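Visit notes: Brollura fitness app test facility, Hutthorpe, February

The open day ran from 9:30 in the morning to a little after four. Brollura makes a strength and running app for phones and watches, and it opens its Hutthorpe building to outside coaches and reviewers once a year. I went to see how the workout tracking is tested before a release. I have used the app on my own phone for two training blocks and had a list of questions about rep counting and pace.

Check-in was at the side entrance. Each visitor got a badge, a loan watch and a test account with an empty training history. The account was wiped at the end of the day, so anyone who wanted their numbers had to export them first. The export is a plain CSV file, one row per set, with columns for load, reps, rest and perceived effort. Heart rate goes into a separate file. The timestamps in the two files did not use the same format, which I reported at the desk.

## Strength tracking

The first session covered rep counting. The app reads wrist motion from the watch and compares it with a stored movement pattern for each exercise. The current library has 403 exercises. Of these, 36 have automatic counting and the rest are logged by hand. The presenters were clear that they do not plan to automate the full list. Movements where the wrist stays still, such as leg press and calf raise, give the watch very little to work with.

I ran three sets each of bench press, barbell row and goblet squat. Bench and row were counted correctly. The squat count was one rep short in the second set, where I had paused at the bottom of a rep. The pause threshold is fixed in the release version. A user setting for it exists in the test build, under a menu called Tempo, and it was set too short by default for my taste.

Rest timing is handled better than in the version I have at home. The timer starts when motion stops and can be extended from the watch without unlocking the phone. It still resets if you pick up a water bottle with the watch arm.

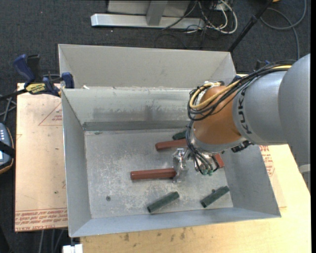

The treadmill session came after lunch. The app's indoor pace estimate uses stride length, learned from outdoor runs with GPS. A new account has no outdoor runs, so it falls back on height and age. My estimate over the first 300 meters was slow by a wide margin. After I typed in the distance from the treadmill display, the second run was close enough for easy training. I would not use it for intervals.

Two details on calibration that are missing from the help pages:

- A calibration run is stored per shoe if the shoe log is turned on. With the log off, there is one stride value for everything.
- Holding the handrail does not cancel a calibration, but the result is bad. Delete the run and repeat it.

## Plans and coaching

The plan builder was shown on a large screen and then on our own devices. It asks for training days, equipment and a goal, and returns a block of four to twelve weeks. Load increases follow a fixed percentage unless a set is logged as failed, in which case the next session repeats the same weight. This is simple and works for beginners. Lifters past that stage will want to edit the increments, and the editor is slow: each exercise opens on its own page, and changes cannot be copied from one week to the next.

Food tracking got ten minutes. The daily target on my test account came out at 2800 calories and did not change when I moved the plan from five training days to three. The answer was that the target updates overnight. I could not check this during the visit.

Gyamfi, the watch strap maker, had a table in the hallway with a chest strap that pairs directly with the app. Pairing took two attempts. Once connected, its heart rate followed hill repeats with less lag than the wrist sensor. Trelska showed a subscription bundle for gyms, which I skipped.

## Practical information

Bring indoor shoes, a towel and a phone with at least half a charge. There are showers but few lockers. Parking fills up before the first session, and the overflow lot is a ten-minute walk. Lunch was sandwiches. Sign-up for the treadmill slots is on a paper sheet by the check-in desk, and the early ones go first.

Still open from my list: offline maps, left-wrist and right-wrist differences in rep counting, and whether the Tempo menu will be in the next release.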